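Bench throw

A bench throw is a blanket, quilt or other textile laid over a bench so that it covers the seat and usually hangs down over the front, the sides, or both. It is used in bedrooms, entry halls and dens, most often on benches with a bare frame. The term is also applied to the long, narrow pieces sold for the foot of a bed, though bed makers generally call those runners.

Use

The throw softens the seat and hides what is under it. People who use low metal benches often say that the frame is cold to sit on and hard on the backs of the legs, and a quilt folded once along its length solves both problems. In small homes the bench also works as a shelf. Boxes, folded clothes and books are set on top of the cloth, which keeps them from scratching the finish, while baskets stand behind or beside the bench.

The floor in front collects whatever comes off at the end of the day. Slippers, bags and wrappers gather there, and a hem that reaches close to the floor can hide them for weeks. Household writer Tyyne Aaltonen recommends a drop that stops well above the floor, so that a broom can pass under the edge without catching the fabric. 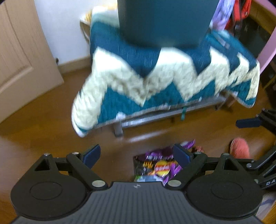 A quilted blanket in teal and cream zigzag stripes draped over a low metal bench, with a snack bag and a slipper on the floor.

Materials and patterns

Quilted cotton is the most common choice. It has enough weight to stay where it is put, and the stitching keeps the filling from shifting when someone sits down. Knitted throws stretch and tend to creep toward one end. Fleece is cheap and washes well but slides on painted metal.

Zigzag stripes, also called chevrons, are popular for this purpose. On a narrow seat the pattern runs over the front edge and down the side without needing to line up with anything, and crumbs and small stains show less than they do on a plain color. A border in a lighter shade is often sewn around the edge. It protects the part that wears first, but it also shows dirt sooner than the rest.

Sizing

A throw is measured across the seat and down both long sides. For a bench seat 116 centimeters long, a blanket of the same length covers the top only. Extra length is needed if the ends are to hang. Most households do not buy one for the purpose and use a spare twin or crib quilt, folded to fit.

The Kevama pattern guide, written by Efraín Cuadros, lists three ways of laying the cloth: flat with an even drop, folded with the open edge to the back, and gathered at the corners. The second is the quickest to straighten.

Fastening

Throws may be left loose or held with ties, elastic or straps passed under the seat. Strap ends sometimes work their way out below the hem and can be tucked back up into the frame. Pins are a poor choice on a bench that is sat on.

Care

Shake the throw outdoors before washing, and check the folds for food wrappers and coins. Cotton quilts are washed on a gentle cycle and dried flat or over two lines – a single line leaves a ridge across the filling.

Last updated: 2024-02-10
3 comments
99 shares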